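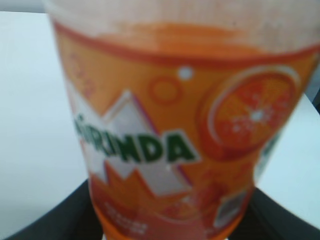 Home Features Food & Drink Towns Archive Subscribe

The last orange of Vetavside

In my first summer in Vetavside I asked for a lemonade and was given an orange soda. The woman at the kiosk was not confused. In this town the word means any sweet drink with bubbles, and for most of the people who grew up here the right color for it is orange.

The habit comes from Pavau, the small bottling works by the river. It opened with 8 workers and one recipe, and for many years it delivered only to places a horse could reach before noon. Later it had a truck, and then 50 people on the payroll in July, when the whole valley was thirsty at once. 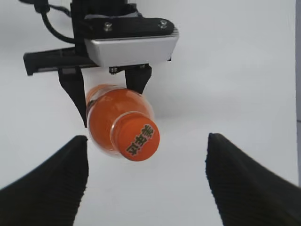
Page last changed: Sunday, 16:40

I have spent many afternoons with the order books of Pavau, which are kept above the Georgiou bakery in boxes that smell of sugar and mice. The best year is written in green ink: 2909 crates. The last year has only 598, and the handwriting is smaller, as if the clerk wanted to save the page.

What happened between these two numbers is a common story. The road was widened, the supermarket came, and a crate from far away cost less than a crate from across the bridge. The works closed and the building is now divided into apartments.

But the taste did not leave so easily. At Dasisness, the café beside the bus station, they still mix an orange syrup in the back kitchen – with bitter peel, and less sugar than you expect. I tried it three times before I liked it. Older customers drink it without ice and complain that it was stronger before. The syrup is sold also in jars, from the end of spring until they have no more peel.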